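How to get a musty smell out of old clothes

I buy far too many second-hand shirts, and half of them arrive smelling like the back of somebody's shed. My friend Yu-na Min put me on to this method after a jumble sale in Kemham, and I've used it ever since (she swears by it for curtains too, but I haven't been that brave).

You'll need white vinegar, bicarbonate of soda, a bucket and a dry day.

Step 1. Sort and air

Check every label first. Wool and silk want a gentler soak than this, so put those aside. Turn everything else inside out, empty the pockets and hang it somewhere breezy for 12 hours. Overnight by an open window is fine.
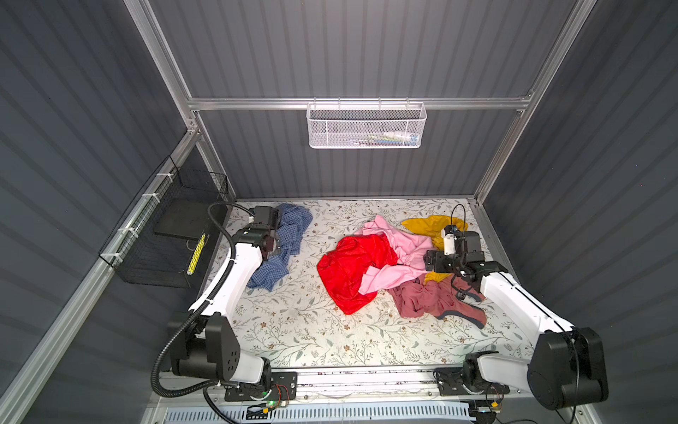

Step 2. Soak

Pour 250 ml of white vinegar into a bucket of cool water and push the clothes right under. Leave them for an hour – I go and have lunch. Do try a hidden seam first if you're worried about the colour, and never mix vinegar with bleach!

Don't cram the bucket. I did that with my first lot and the middle ones came out as whiffy as they went in. 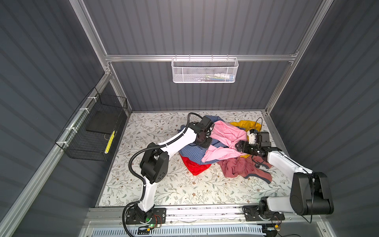
If you've got loads to get through, do it in batches and change the water each time. Squeeze everything out by hand, then wash as normal with 3 tablespoons of bicarb in the drum. Skip the softener.

Step 3. Dry it properly

Shake each piece out hard and peg it up with gaps between. Thick collars and cuffs take ages, so feel those before you put anything away. Checked cotton shirts are my favourites for this, they come up lovely and soft.
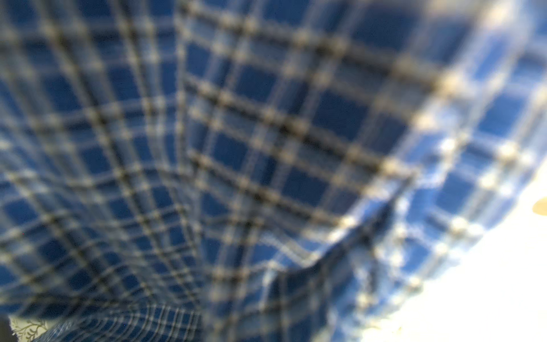
Zasville Home Notes – Issue 12 – Page 3

Still smelly? Go round again from step 2. I had a September coat that needed three goes, and it's been fine in the wardrobe all winter.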